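Diario de laboratorio, junio
Turno de tarde, mesa de manipulación de textiles

Se reanudan las anotaciones tras la suspensión de la serie de la mañana. A las 16:10, durante el ciclo 244 del plan de plegado, el sistema Bridetar comunicó cierre completo de la pinza y dio por válido el agarre cuando el paño seguía extendido sobre la mesa. El brazo ejecutó a continuación el traslado en vacío y repitió la maniobra dos veces antes de que quien suscribe accionara la parada. No hubo daños personales ni materiales.

El registro interno muestra que el umbral de fuerza se había superado en los tres intentos. La ingeniera Chia-jung Kan, responsable de la célula, considera que las fibras largas del tejido entran en la ranura central y ofrecen resistencia suficiente para que el controlador la interprete como una prenda sujeta. Es una hipótesis razonable - el mismo programa completó 683 ciclos con paño liso sin incidencia alguna - pero queda pendiente de confirmación.

Por indicación suya se pasó a trabajar con la pinza de mano, a fin de estudiar el pellizco sin intervención del controlador. Se tomó el paño gris de pelo largo por un pliegue, junto al remate cosido, y se anotó la lectura en cada cierre.
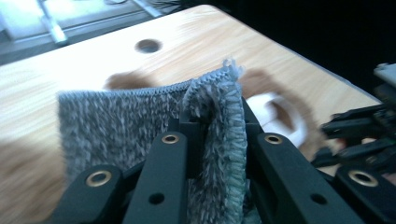

Pinza de mano sobre el paño gris. El tejido pellizcado entra en parte en la ranura del bloque central.

De los 95 cierres manuales realizados, más de 343 lecturas quedaron almacenadas para su cotejo con las del turno anterior. El análisis se ha encomendado a la oficina de Prorkska, que dispone ya de los ficheros.

Debo dejar constancia de una cuestión de seguridad que me preocupa más que la avería misma. Entre el segundo y el tercer intento, un compañero estuvo a punto de acercar la mano para recolocar el paño, confiado en que el indicador señalaba agarre correcto y brazo en espera. El procedimiento vigente no prohíbe de forma expresa esa intervención. He solicitado que se modifique y que, entretanto, toda recolocación se haga con la alimentación del brazo cortada.

A las 18:40 la doctora Kan autorizó el cierre del turno. La célula permanece bloqueada, con la llave depositada en secretaría. Mañana se revisará el umbral de fuerza y se pedirá a Suwannarat un juego de dedos de repuesto - el actual lleva demasiado tiempo en servicio y no consta su última inspección.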